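Sorting loose printouts at a study desk

Applies to any flat desk in the reading room or at home. Allow half an hour for a full term's worth of notes. The method assumes single sheets, printed on one or both sides, with no binding.

What you need

A clear desk, a pencil, a few bulldog clips and a thin folder for each subject. Leave the laptop in the bag until step 5.

1. Empty the bag completely

Take out every sheet, including those folded inside books. Sorting half a pile means doing the job twice.

2. Spread the sheets

Lay them face up over the whole surface. Overlap is fine as long as the top line of each page can be read. Do not read further than the heading at this stage.

3. Make the first cut by subject

Work from the near edge of the desk towards the back. Use both hands: one lifts, the other holds the neighbouring sheets down. Pages with no heading go in a separate pile - deal with them last.

4. Put each subject in order

Page numbers first, then dates. If neither is printed, match the last sentence of one page to the first of the next. Pencil a small number in the bottom corner as you go. Felicja Duda's variant is to number from the back of the pile, which suits drafts where the latest version is on top.

The partitioned desks work well for this, as the curved sides stop sheets sliding off to the left or right. Note your desk number before you go to the printer; the plaques are along the top of the partitions.

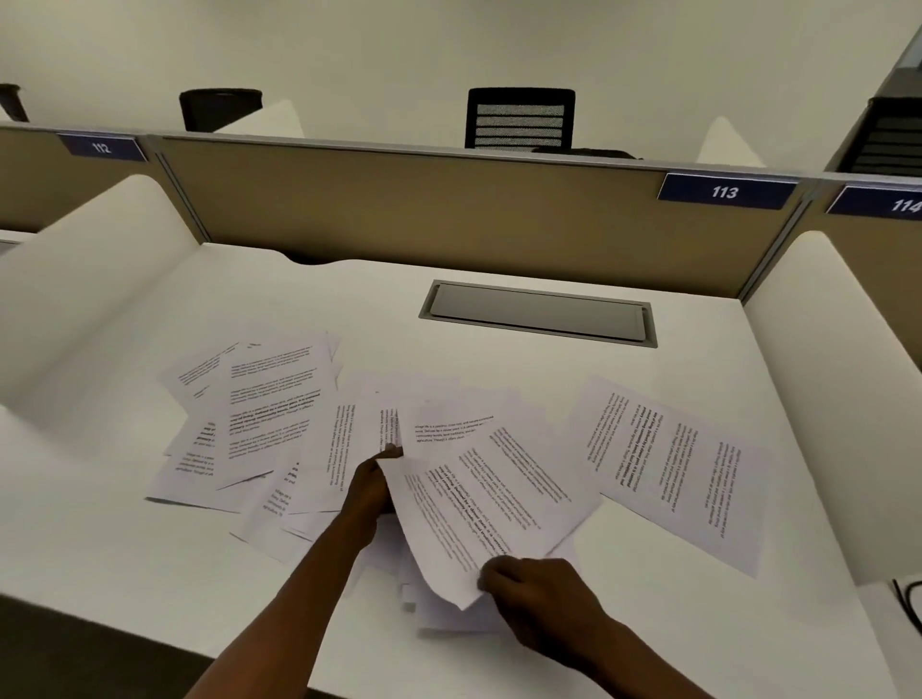
5. Check for gaps

Compare each pile with the course list and reprint what is missing. An essay of 2000 words normally runs to four or five sides in single spacing, so a pile of two is incomplete.

6. Clip and file

Clip at the top left, square the edges on the desk, and put one subject in each folder. Duplicates go in the recycling - keep the copy with your notes on it.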